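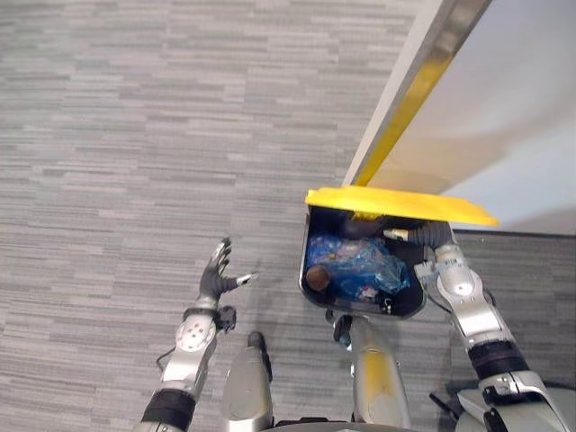
*black tub, yellow lid, on the carpet*

**Storing winter knits in a lidded tub, bag them first or not?**

Moving my jumpers out of the wardrobe for the warmer months. Got the black bin with the yellow lid, bit shiny, rounded corners, 25 bucks at Vollelwood. Lid flips back which is handy. Do I put the woollens straight in or in plastic first? Last year they came out smelling musty and 2 had moth holes. Not keen on mothballs, the smell gives me a headache. Need it done by Friday.

**Tomás Cardoso**

Wash everything first, moths go for skin and food bits more than clean wool. Then dry it properly, 2 days on the rack if its humid where you are. Don't seal it in plastic for months unless its bone dry or you get the musty smell again.

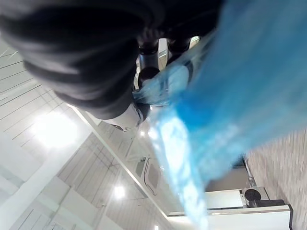
Thick knits need folding, never hang them, shoulders go all stretched. Roll the heavy ones if the tub's tight. With a big dark grey ribbed thing I'd fold it loose, sleeves in, and put it at the bottom. Thin blue plastic like that is ok for keeping dust off but leave the top open. Cedar blocks, 3 per tub, sand them when the smell goes.

**bhat_eltholm**

lavender bags. been doing it for years, no holes

**Isow**

Freezer for the ones with holes befor they go anywhere near the rest. Zip bag, couple of weeks. Also vacuum the carpet in teh wardrobe, right into the corners, thats where the larvae live.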